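Student robot club promises a helper by autumn. It has a long way to go

July 7, 2022

A student club at Plondine College says its two-armed robot will be fetching and carrying at the college open day this autumn. On the evidence of an afternoon spent watching it, visitors should be ready to carry their own leaflets.

The Gungate project began in May, when the college's robotics club won a place in the Reddy Challenge, a regional competition for student teams. The rules ask for a machine that can take an object from a person, move it somewhere useful and put it down again. Entries are marked on speed, safety and something the rule book calls "helpfulness", which it does not define.

Plondine's publicity has been less modest than the rules. A notice on the college website describes Gungate as "a new kind of classmate" and says it "learns the way we do". The students themselves make smaller claims. They say the robot repeats movements it has been shown many times over, and that it copes badly when the object or the person is somewhere new. Ask what it has learned since May and the answers get shorter.

The club has 5 members and meets after lessons. The work is slow and a good deal of it is dull: hold something out, start the arms, stop the arms, write down what went wrong, do it again. The club's log had reached attempt 1101 when we visited. It records the time of each attempt and who was on duty, but the column for the result is often blank, so any success rate is guesswork. The college's notice gives one anyway, "better than nine in ten", without saying what is being measured. When we asked, the press office said it would look into it. We had heard nothing further when this item was written.

We saw several handovers. Two went smoothly enough to earn applause from the students. Others ended with the object on the carpet, and in one case the arms stopped dead and the session paused while a laptop was restarted.

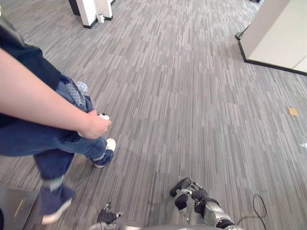 Money is the other question. Zotis, a local engineering supplier, is sponsoring the team for 2 years and has its name on the entry form. Neither the firm nor the college will say how much has been spent, or who keeps the robot when the deal runs out. Plondine's electronics course, meanwhile, still shares its soldering benches with the art department, and parents have asked at open meetings why a project for so few students gets so much attention.

There is a fair case for the club. Its members can explain in plain words why a hand that closes too early is worse than one that closes too late, and they have rewritten the safety routine twice without being told to. That is decent work for a school-age team, and it would look better without the talk of classmates.

The regional round of the Reddy Challenge will be held at the college and is open to the public. Judges will bring their own objects, which teams will not see beforehand. The club says it would have liked another month.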